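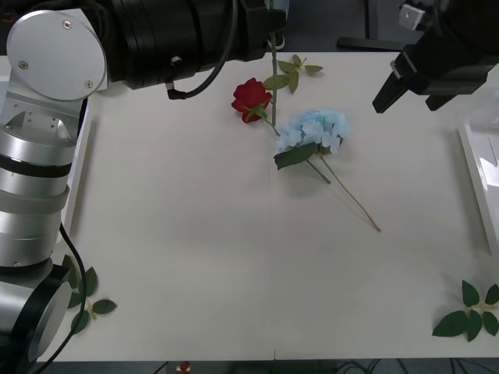

Flemitz 0.19 steht seit dem 22.11.22 im internen Paketverzeichnis bereit. Die Version ersetzt den bisherigen Greifpunktschätzer durch ein zweistufiges Verfahren und ändert die Schnittstelle zwischen Wahrnehmung und Bahnplanung. Getestet wurde wie bisher mit Kunstblumen auf dem Zweiarmtisch. Eine rote Rose und eine hellblaue Hortensie liegen dabei mit langen Stielen auf der weißen Fläche, dazu einzelne Blattzweige, die nicht gegriffen werden sollen. Genau diese losen Blätter waren in 0.18 die häufigste Fehlerquelle: Der Schätzer hielt den Mittelstiel eines Zweigs für den Stiel einer Blüte und gab ihn als Kandidaten an die Planung weiter.

Änderungen in der Wahrnehmung

Stufe eins arbeitet auf dem Bild der festen Kamera. Sie sucht Blüten, legt für jede einen Suchbereich an und verfolgt von dort aus dünne, grüne bis bräunliche Strukturen nach außen. Ein Stielkandidat ohne Verbindung zu einer Blüte wird verworfen. Damit fallen Blattzweige bereits heraus, bevor die Handgelenkkamera beteiligt ist. Die alte Option stem_only entfällt ersatzlos; Konfigurationen, die sie noch enthalten, werden beim Laden mit einer Fehlermeldung abgelehnt.

Stufe zwei läuft auf der Handgelenkkamera, sobald der Greifer die Vorposition erreicht hat. Sie bestimmt die Stielachse neu und korrigiert Position und Drehwinkel. Die Mittellinie wird jetzt als stückweise lineare Kurve mit höchstens drei Knicken modelliert. Das frühere Geradenmodell lag bei gebogenen Stielen systematisch daneben, vor allem oberhalb der Blattansätze. Als Greifbereich gilt der Abschnitt zwischen dem untersten Blattansatz und dem Stielende, abzüglich eines Sicherheitsabstands an beiden Seiten.

Für die Rose heißt das: Der Bereich unterhalb der drei Blätter wird freigegeben, alles darüber gesperrt. Angeschnittene Blüten sind in dieser Stufe zulässig. Es genügt, wenn der Übergang von der Blüte zum Stiel im Bild liegt. In 0.18 führte eine angeschnittene Blüte noch zum Abbruch und zu einer erneuten Anfahrt. 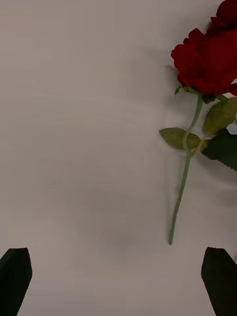
Änderungen in der Planung

Der Planer erhält statt eines einzelnen Greifpunkts eine Liste von Intervallen entlang der Stielachse, jeweils mit Konfidenz und zulässigem Winkelbereich. Er wählt daraus selbst und berücksichtigt dabei den zweiten Arm. Die Kollisionsprüfung zwischen beiden Armen wurde von Prüfpunkten auf Kapselkörper umgestellt. Der Abstandsgrenzwert zwischen den Greifern ist auf 70 mm voreingestellt und lässt sich pro Aufgabe überschreiben, nach unten allerdings nur mit gesetztem Wartungsflag.

Das Zeitbudget pro Planungsanfrage liegt bei 900 ms. Wird es überschritten, gibt der Planer die beste bis dahin gefundene kollisionsfreie Bahn zurück. Existiert keine, bleibt der Arm in der Vorposition, und die Anfrage wird mit dem Code PLAN_TIMEOUT protokolliert. Der automatische Rückzug in die Ruhelage, den Bakano in seiner Anbindung verwendet, muss ab sofort explizit eingeschaltet werden.

Jhosep Espinoza hat außerdem die Armzuweisung überarbeitet. Bisher bekam der Arm mit der kürzeren Strecke die Aufgabe. Nun geht der verbleibende Drehwinkel am Handgelenk mit in die Kosten ein. Bei schräg liegenden Stielen fällt die Wahl dadurch häufiger auf den weiter entfernten Arm. Wer die alte Zuordnung für Vergleichsläufe braucht, setzt assign_mode auf distance.

Regressionstest

Der Testsatz umfasst 167 aufgezeichnete Anfahrten aus Prakudthorpe. Sie werden ohne Hardware abgespielt; verglichen werden die geschätzte Stielachse und das gewählte Greifintervall mit den handannotierten Werten. Die Annotationen stammen vom April und wurden für das neue Kurvenmodell nachgezogen. Der Testsatz prüft nur die Schätzung und die Intervallwahl. Aussagen über den Greiferfolg lassen sich daraus nicht ableiten, dafür sind die Läufe am Tisch vorgesehen.

Bekannte Einschränkungen

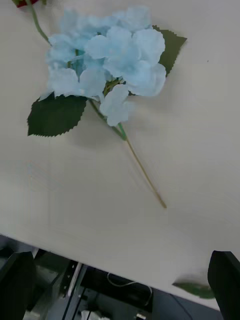

Die Segmentierung der Tischfläche setzt weiterhin eine helle, matte Oberfläche voraus. Probleme entstehen an der Vorderkante, sobald sie in der Handgelenkkamera sichtbar wird. In der Ansicht mit der Hortensie verläuft die Kante schräg durch den unteren Bildteil, darunter liegen eine Metallschiene, ein weißes Kabel und dunkle Geräteteile. Ein helles, dünnes Kabel vor dunklem Grund erfüllt fast alle geometrischen Kriterien für einen Stiel. Die Tischmaske schließt diesen Bereich aus, sofern die extrinsische Kalibrierung stimmt. Nach einem Kamerawechsel ist deshalb zuerst calib_check auszuführen und erst danach die Wahrnehmung zu starten.

Eine zweite Einschränkung betrifft Stiele, deren Farbe zum Ende hin ins Olivbraune übergeht. Der Farbfilter schneidet sie gelegentlich zu früh ab, das Greifintervall wird dann kürzer als nötig. Falsche Greifpunkte entstehen dadurch nicht. Der Filter soll in der nächsten Version durch ein gelerntes Modell ersetzt werden, die Daten dafür bereitet Rivadeneyra auf.

Drittens werden kleine Einzelblätter, die ein Greiferfinger teilweise verdeckt, derzeit gar nicht gemeldet. Für die Stielsuche ist das unerheblich, für die Freiraumprüfung beim Absenken nicht. Ein Ticket ist angelegt.

Umstieg von 0.18

Aufgezeichnete Sitzungen aus 0.18 bleiben lesbar. Der Nachrichtentyp GraspPoint wird noch bis zur übernächsten Version parallel zu GraspIntervals veröffentlicht und enthält die Mitte des höchstbewerteten Intervalls. Eigene Knoten, die GraspPoint abonnieren, laufen unverändert weiter, nutzen aber den Winkelbereich nicht. Die Parameterdateien konvertiert das Skript migrate_params; auskommentierte Zeilen gehen dabei verloren. Fehlerberichte bitte mit Sitzungsdatei und Ausgabe von calib_check in den Tracker, Komponente perception oder planner.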